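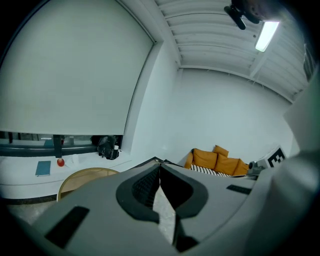 Atieno Odera

Forulmont - "Lappalainen" LP, second pressing

We still get letters about this one, so we're happy to have it back in the shop! Niilo Kemppainen's accordion drones sit right up front, Merja Pelkonen sings low and close, and side two drifts off into that long, lovely organ piece folks kept asking for at the Penville show. Black vinyl, lyric insert, 86 copies left - please play it loud on a Saturday morning. Catalog no. 2362. $23, or $14 if your sleeve has a bumped corner.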